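The Vurkemine Kitchen Hand

Malcolm Bloxham had been sent to Ralow to decide whether Skavitz should stock the kit. The price was 850 a month, with 300 more for setting up. He wrote both numbers at the top of his pad and underlined the second.

"It does corn?" he asked.

"It does what you show it," said Lụa Quan. She had sold him a dishwasher once, in March, and he had liked her for not talking while it ran.

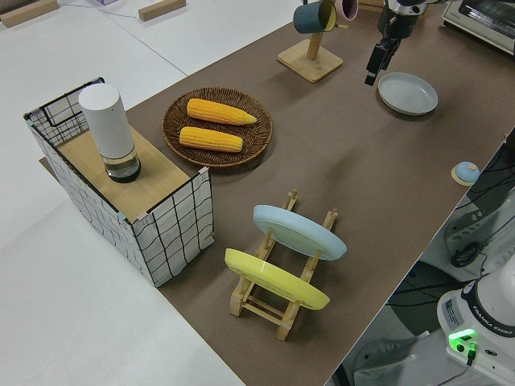
The gripper over the far end of the table, with the corn in its basket and two plates in the rack.

He stood where she told him to stand. His mother had kept her mugs on a tree like that one, and it had fallen over every winter when the back door slammed.

"What happens if it drops something?"

"You buy another plate. The contract covers the first 5."

"And after that?"

"After that you ring me."

He wrote it down. The brochure promised 100 tasks, and he asked her which ones she would let it do in her own house. Lụa thought for a while.

"Plates," she said. "Not my grandmother's. The corn, yes. I'd let it do the corn."

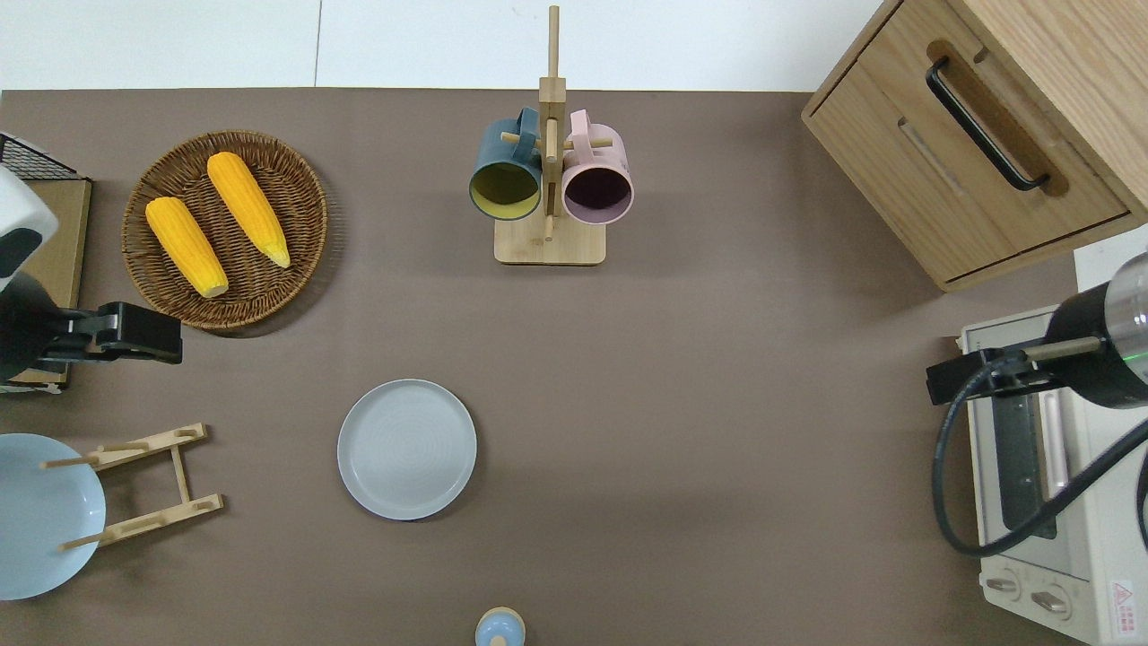 Two arms at the table, the grey plate and the mug tree between them.

Malcolm looked at his pad. Head office wanted a yes or a no by four o'clock, and there was no line on the form for the corn.

"Show me the plate again," he said, and took off his coat.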